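Speaker notes – Sorting the dry store at home
Stikness Library talk, 13/01/2019

Start when the door closes. Handouts are on the chairs already, so no need to pass anything round. Mention the fire exit and the tea at the back.

Opening. Ask who has bought a jar of something this winter and found the same jar at home. Wait for hands. Say that I had four packets of cornflour when I moved out of Rutherford, and that I packed all of them and brought them here. The talk is about food that keeps: tins, packets, jars, flour, rice, dried fruit. Fridges and freezers are a separate talk in November.

Slide 1. The Gakum survey. We asked local households to write down everything in their dry store and the date on each item. 867 households sent the form back. Between them they listed 2,294 items that were past the date on the label. Say clearly that this was a paper form and people filled it in themselves, so some will have missed the back of the shelf. The figure is likely to be low.

Slide 2. Dates. Spend time here, as this is where most questions come from. 'Use by' is about safety. 'Best before' is about quality. Most of what is in a dry store carries 'best before'. Ground spices lose their smell and taste but do not become dangerous if kept dry. Wholemeal flour goes off sooner than white because of the oil in it. Tins that bulge, leak or are badly rusted should go in the bin whatever the date says.

Slide 3. Grouping. Put things together by the meal they belong to, or by type, but choose one and stick to it. I use meals. Taco seasoning lives with the other spices in my kitchen, and baking things have a shelf of their own. Clear bins with a handle at the end are easier to pull off a high shelf than a basket, and you can check them without taking the lot down.

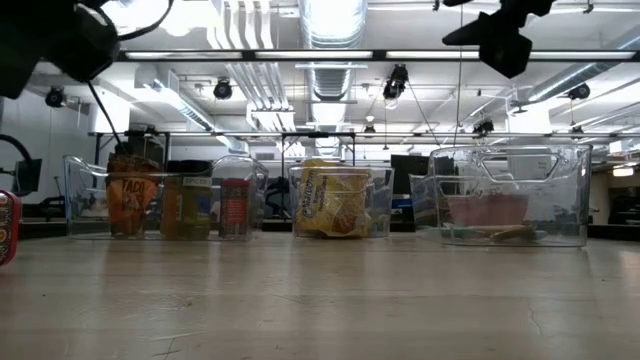
Should everything be taken out of its packet and put into jars?
Only the things that spill or go soft once open, such as flour, rice, oats and sugar. Leave the rest as it came, so that the date and the cooking instructions stay with it.

Slide 4. Where to keep it. Cool, dark and dry. The cupboard over the cooker is the worst place for spices and it is where most of us keep them. If there is no other cupboard, use the end furthest from the hob. Under the sink is no good for paper packets. Garages are fine for tins in most weather – less so for glass, which can crack in a hard frost.

Slide 5. The Lustell list. A sheet of paper inside the cupboard door with two columns, what is open and what is spare. Cross off the spare when you open it and write it on the shopping list the same day. Hold up the printed copy. Nearly 48 people took one home last time, so there are more in the box under the table.

Moths, if there is time. Check flour and dried fruit for webbing. Bin what is affected, vacuum the shelf, wipe the corners and leave it to dry. Freezing new flour for 3 days before it goes on the shelf helps. Skip this if we are past the hour.

Questions. Repeat each one aloud for the back rows. Anything about home canning goes to the leaflet, as I have not done enough of it to advise.

Collect the pens. Projector lead goes back to the front desk.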